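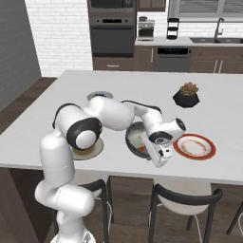

Clearing the Table

Delphine Whitlock had the wrist joint in pieces on a tea towel when Marcus came into the workshop with his laptop open on his arm.

"It's stopped over the bowl again," he said.

"Over it or in it?"

"Over it. Gripper pointing down, a bit tilted. It won't go left for the cream plate and it won't go right for the red one."

She wiped her hands and looked. The kitchen on the screen was much smarter than any kitchen either of them had cooked in. It had a white island you could have parked a car on, an oven built into the wall, and a brick wall of the shiny white sort. Marcus had made it over the winter, one cupboard at a time, and he had put in things the arm would never need, such as blinds and a coffee maker. The arm reached out over the dirty dishes and stayed there.

"Did you put the plant back?" she asked.

"It's meant to have a plant."

"Whose table has a plant on it?"

"Mum's does," said Marcus.

She had nothing to say to that. The arm was for his mother. That had been the idea from the start, when he had stood up at the Grallach Road open evening and asked if anyone there knew motors. His mother could still cook, and did, but her hands had got bad and she dropped things between the table and the sink. She had broken most of a set of plates that had come from Damport with her when she married. She ate off what was left, and off odd ones from charity shops, and she would not have plastic.

Delphine knew motors. She had spent a long time mending lifts for a firm called Bremari and had been let go with a handshake and a box of biscuits. She had said yes to Marcus mainly to have somewhere to be in the evenings.

"Run it again," she said. "Slower."

He ran it again. The forearm swung out level over the table, the wrist bent, the hand came down and stopped between the bowl and the red-rimmed plate. A line of text came up at the bottom of the window. He had it try each dish in turn and each time it gave him the same line.

"It thinks it can't get there," he said.

"Can it?"

"It's right next to it."

"I didn't ask that."

Marcus pulled up a stool. At the other bench Keisha Esposito was cutting foam for a chair seat with a bread knife, and the crumbs were drifting over the floor towards them. Fitzgerald Crenshaw, who ran the place, had told her twice to use the other room. She had told him the other room had no radio.

"What limits have you got on the wrist?" Delphine said.

He found the page and turned the laptop round. She read down it with her finger not quite touching the screen. Then she picked up the real joint from the tea towel, or the half of it that was still together, and turned it until it met the stop. She held it against the edge of the bench and looked at the angle.

"You've got seventy-six degrees."

"That's what you told me."

"I told you seventy-six for the old one. The one with the bent pin. I changed the stop after that."

"When?"

"May 2019. It's in the book."

The book was a red hardback that hung from a nail by the drill press. Marcus went and got it. Her writing was small and all in capitals, and she put down everything, including what she had paid for washers. He found the entry between a note about grease and the name of a man in Ross who sold bearings. New stop fitted. Tell M.

"You didn't tell M.," he said.

"No," said Delphine. "I see that."

He typed in the new number and they watched it together. This time the hand went over the plate, thought about it, and came down at the rim. The fingers closed. The plate rose a little way from the table and then shot out sideways across the kitchen and through the dishwasher door as if the door were fog.

Keisha laughed from the other bench. She had come to look, with the knife still in her hand.

"That's one way to load it," she said.

"That's grip force," said Marcus. "That's only grip force. I can fix that."

"Your mum will be thrilled."

"It reached it, though."

"It did reach it," Delphine said.

She sat down again and began putting the wrist back together. There was a thin washer that had to go in before the ring and she had already forgotten it once that evening, so she put it in her mouth while she found the tweezers. Marcus was muttering at the numbers. Every so often a plate flew. One went up through the ceiling, and he watched the place where it had gone for a while before he started over.

At nine Fitzgerald came round with the keys and stood behind them.

"What's it cost so far?" he asked. He asked everyone that.

"Three thousand, eight hundred and fourteen pounds," Delphine said round the washer.

"You could have paid a person to come in and clear the table."

"She had one," said Marcus. "She sent him home. She said he watched her eat."

Fitzgerald thought about this. He bent down to see the screen better. The arm was on its way out again, slowly, past the near edge of the island.

"And she won't mind that thing watching her?"

"It hasn't got a face."

"She'll put one on it," said Delphine. She had taken the washer out of her mouth and was fitting it. "Mine would have. She'd have knitted it something."

The hand came down. The fingers closed on the red rim, more gently now, and the plate came up with its brown smears still on it and hung there. None of them spoke. It went on hanging there. Marcus took his hand off the mouse and put it in his lap.

"Now where does it go?" said Fitzgerald.

"The sink."

"Go on, then."

"I haven't written the sink," said Marcus.

Fitzgerald jingled the keys. Keisha went to look for the broom. Delphine tightened the last four screws a little at a time, going corner to corner as she had been taught, and when they were done she turned the wrist over in her hands. It moved without a click. She reached for the red book and wrote down the washer, the new number and the time, and under that she wrote, Told M.

"Two more minutes," Marcus said.

"You said that at eight," said Fitzgerald, but he pulled out a stool and sat down on it.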